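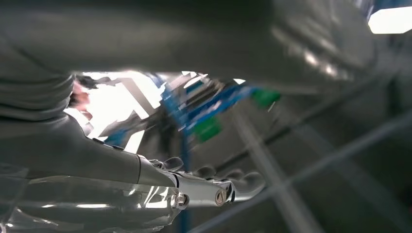
STORAGE AREA INSPECTION: SHELVING, CARTS AND CRATES
Site: Halim, parts store and vehicle bay
Month: April
Inspected by: Rohani Liew
Area contact: Nivaldo Guerra
Form 3903

Mark each line OK, ACTION or N/A. Comments are required for every ACTION.

1. Fixed shelving

1.1 Uprights straight, no dents or twisting at the punched slots. OK
1.2 Cross-rails seated fully at both ends. ACTION
Comment: Rear rail on unit 6 lifts by hand. Locking clip missing. Unload the unit before refitting.
1.3 Unit stable when pushed at shoulder height. OK
1.4 Load notice posted and legible. ACTION
Comment: Notice on unit 12 has faded. Replace with the current Skirum label. The limit is unchanged.
1.5 Top shelf clear of loose items. OK

2. Crates and bins

2.1 Crates stacked squarely, rims engaged. ACTION
Comment: White crates and blue crates are from different suppliers and the rims do not lock together. Stacking one on the other is allowed on a lower shelf, two high at most — not on carts.
2.2 No crate projecting past the shelf edge into the walkway. ACTION
Comment: Same finding as last inspection. Push crates back until they touch the rear rail.
2.3 No cracked rims, split ribs or broken handles. OK
Comment: Two split crates were withdrawn by Diễm Nông before the inspection.
2.4 Loose metal strip and offcuts stored in a lidded bin. ACTION
Comment: Strip must not be left on crate rims. Cut hazard when reaching in.

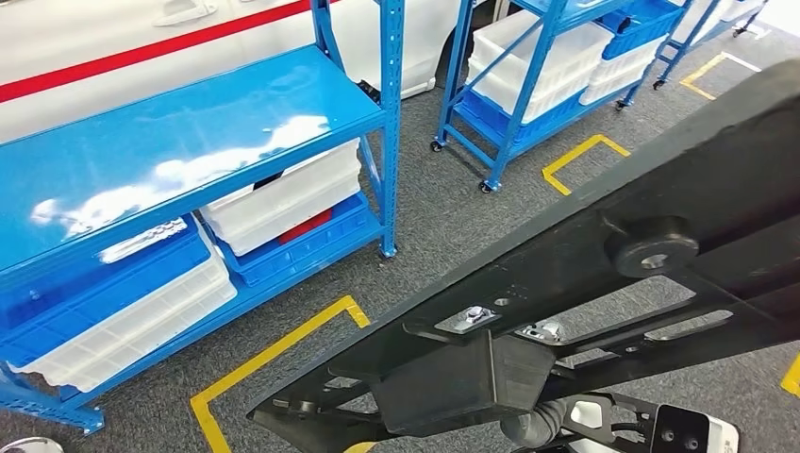 Fixed shelving and wheeled cart, vehicle behind. See items 2.1, 2.4 and 3.3.

3. Wheeled carts

3.1 Casters turn freely, no flat spots or wound thread. OK
3.2 Caster brakes hold on carpet with the cart loaded. ACTION
Comment: One brake on the Vorska cart slips. Tag out until the caster is replaced.
3.3 Diagonal bracing tight, no play in the frame. OK
3.4 Heaviest bin on the lowest level. ACTION
Comment: Load order is not marked on the carts. Yesenia Cuadros to add level labels.

4. Floor and vehicle clearance

4.1 Carpet flat, no lifted seams in the cart route. OK
4.2 Vehicle doors open fully without touching shelving. OK
Comment: Checked with the vehicle in its normal position. Repeat if the parking position changes.
4.3 Walkway kept clear to the exit. OK
4.4 Overhead lights working. OK
Comment: Glare off the glossy shelf tops makes small parts hard to see. Matte liner on order, around 2000 mm per shelf.

5. Follow-up

Items 1.2 and 3.2 to be closed before the affected equipment goes back into use. All others by the next inspection. Return the signed copy to Sulastri Santoso.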